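Water, again

3 min read

So the taps in Dromby went dry again in February, and this time it lasted long enough that I learned the delivery schedule by heart. The tanker comes at six in the morning, parks by the school, and leaves when it's empty. If you sleep in, you're buying bottles.

The big news is that the county finally signed off on the Sostilov pipeline. It's supposed to bring water down from the Feyisa reservoir, 20 miles of pipe with a pumping station halfway, and the letter we all got says our side of town gets hooked up first. I'm happy about it, I really am! But I've lived here long enough to remember the last letter.

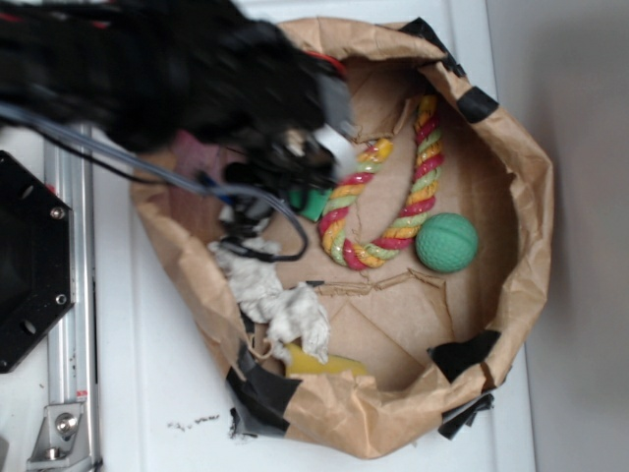
Stela Sima wrote to me after my last post that the pipe was never the problem on her street, it was the pressure, and she'd like to know who plans to fix the old mains before sending more water through them. She loses some 50 gallons a week to a leak under the sidewalk, and she's reported it 5 times.

I think she has a point. The old mains on the hill are older than my mother, and the letter gives them one line near the bottom (I read it twice to make sure). There's also a hookup fee of 100 dollars per house, which you can pay in installments if you fill out a form at the Hasusano office. They were out of forms when I went.

Meanwhile I've got two barrels under the gutters and I'm getting pretty good at washing dishes in a mixing bowl - my kids are less impressed.
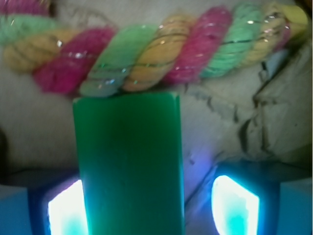

Pink, green and yellow yarn with a little tinsel in it.

The next public meeting is at seven in the evening at the school, and I'm going to ask about the mains. Bring a chair if you come, they always run short.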